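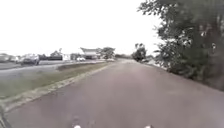
A wide paved path narrowing toward the horizon.

Wunville Council Votes: data card

September 19, 2025
By Zineb Kabbaj
Last updated: 4:10 p.m.

Summary

This dataset covers recorded actions of the Wunville City Council. It has 1,860 rows, one for each motion put to a vote, taken from the minutes of 48 meetings. Of those rows, 1,532 have a full roll call, with each member's vote listed by name. The rest were voice votes, for which the minutes give only the result.

Committee votes are not included. Neither are votes taken in closed session, unless the council repeated them in public and the clerk entered them in the minutes.

Files

motions.csv — one row per motion
votes.csv — one row per member per roll call
members.csv — names, wards, start and end of term
corrections.txt — changes made after the first release

The files are UTF-8 with a header row. Commas inside motion titles are quoted. motions.csv joins to votes.csv on motion_id, and votes.csv joins to members.csv on member_id.

Fields in motions.csv

motion_id: meeting code plus a running number. Numbers are not reused when a row is withdrawn.
meeting_type: regular, special or budget.
title: as printed in the minutes, spelling errors included.
topic: assigned by hand. See Coding.
mover, seconder: member_id. Blank where the minutes say only "on motion duly made."
method: roll or voice.
result: passed, failed, tabled or withdrawn.
amended: yes if the text changed between first reading and the vote.
page: page of the minutes as numbered by the clerk, which may differ from the page of the PDF.

Fields in votes.csv

motion_id, member_id, vote. The values for vote are yes, no, abstain, recused and absent. A member who left the room before a roll call is coded absent for that row even if present at the start of the meeting. The minutes use "abstain" and "recuse" loosely before the rules change in August, and we kept whichever word the clerk used.

Source and processing

Minutes were downloaded from the city clerk's page as PDFs. Scanned ones went through Druneo for text recognition, and all roll call tables from scans were then typed in again by hand from the page. Rachid Ashour wrote the parser for the rest. It is in the repository under zaki/ and runs with no arguments from the top folder.

Draft minutes are not used. A meeting enters the dataset once the council has approved its minutes, so the newest meetings are always missing.

Coding

Topics were assigned by Elibariki Mwakyusa and Moataz Nasr, working separately from the motion title and the agenda packet. Where they differed, Amr Bouazza made the final call. The topic list is zoning, roads, budget, contracts, appointments, public safety, utilities, council rules and other. Each motion gets one topic. A contract to repave a street is coded contracts — searching on roads alone will miss it.

Consent agendas are a single row with topic set to other. Items pulled from a consent agenda and voted on alone have their own rows.

Known problems

Ward lines were redrawn during the period covered. members.csv gives the ward as it stood when the member took office.

In 3 meetings the roll call in the minutes does not add up to the stated tally. We kept the names as listed and set the tally_flag field to 1. The clerk's office has been asked about these.

Two members share a last name. Older minutes do not give first initials, and in those cases the vote was placed using the order of the roll. These rows have name_flag set to 1.

A mayor's tie-breaking vote appears in votes.csv under the mayor's member_id. Leave it out when computing attendance.

Use

The data supports counts of how members voted and which motions passed. It is a poor fit for measuring agreement between members unless consent agendas are removed first, as nearly all of them pass without a no vote. Voice votes should not be read as unanimous.

The older Haseo export used different member codes and does not join to these files.

Corrections

Open an issue with the motion_id and the page of the minutes. Changes to a vote need a source document. Changes to a topic need only a reason, and go to Amr Bouazza for review.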